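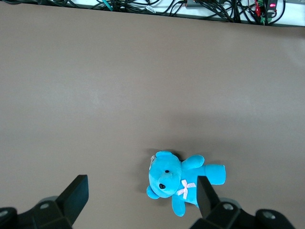
Toys & Small Gifts > Wrapping

Home | Makes | Gifts | Kitchen | Shop our lists | Contact

How to turn a tiny teddy into a proper little present

By the Codwood Makes team
November 13, 2019
645 shares | 8 comments

I love giving small things. A pocket-sized bear costs next to nothing, weighs next to nothing, and if you take a bit of trouble over it, it feels every bit as special as something ten times the size! Every October I start putting a few by for stockings, new babies and friends who need cheering up, and by now I have a method that I'm really rather fond of.

The bright turquoise one with the pale pink bow is my favourite so far. What a colour! If you're choosing your own, go as bold as you like, and let the bow be the soft part.

What you need

One small plush bear
A small box or case with a lid
A sheet of tissue paper
A length of narrow ribbon
Sharp nail scissors
A soft, dry toothbrush
A slip of card for your message

Step 1: Tidy up the bear

Lay the bear on its back on a clear table, somewhere with decent light. Look for the little plastic loop left over from a shop label, which very often hides up by an ear. Hold it away from the plush with one hand and snip it as close to the seam as you can get. Pull both halves out and put them straight in the bin – they're sharp little things and they vanish into carpets.

Now brush the fur. Start at the snout and work outwards, with short strokes, going gently round the eyes. Ears like to be brushed from the back. Two minutes is plenty, and you'll be amazed how much plumper the whole bear looks.

Step 2: See to the bow

Ribbon bows on small toys get squashed in the shop. Pinch the middle between finger and thumb and tease each loop open with the blunt end of a pencil. If the bow is stitched on, give it a light tug to check it's secure, and add a couple of stitches in matching thread if it wobbles. For a baby or a toddler, take the bow off altogether, and read the toy's safety label before you go any further. Bead eyes are not for the very young either.

Step 3: Choose what goes with it

A bear on its own is lovely. A bear with a tiny second present is lovelier! I like a small lidded case that can be used for years afterwards, for earrings or foreign coins or a spare key. Smooth, rounded ones in plain white go with everything. I bought a set from Jusen last year and have only two left, so that tells you how well they go down.

Open the lid fully and wipe the inside with a dry cloth, right into the curve at the back. Try the lid a few times. It should close without being forced, so if your filling stops it, take something out.

Step 4: Fill the case

Fold your message card small enough to lie flat in the bottom and put the treat on top. Shallow cases suit flat things best: a pair of studs, a folded note, a pressed flower. I tried to get a fudge from the Sarkness market into one and made a terrible mess of it.
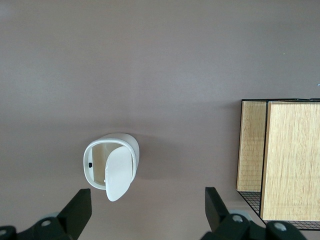

Pearce wrote in to say that a scrap of felt under the earrings stops them rattling in the post, and that it's worth cutting a paper pattern first, by pressing the paper into the opening and running a fingernail round the rim. I've tried it and it works a treat. Thank you, Pearce!

Step 5: Wrap the pair

Spread the tissue out with one corner pointing towards you. Put the closed case in the middle and sit the bear against it, then bring the near corner up and over. Fold in the two sides, roll towards the far corner and tie the ribbon once round the middle. Keep it slack, or you'll flatten all that nice brushed fur.

If it's going by post, pop the parcel in a stout box with crumpled tissue on every side. It needs to be snug enough that you feel no movement when you tip it.

Do have a go with other animals too. Rabbits are trickier (the ears!) and I fold those down the back before rolling. I've got an elephant waiting on the shelf and haven't worked out the trunk yet.

3,272 views | Save | Print | Next: Ribbon ends that don't fray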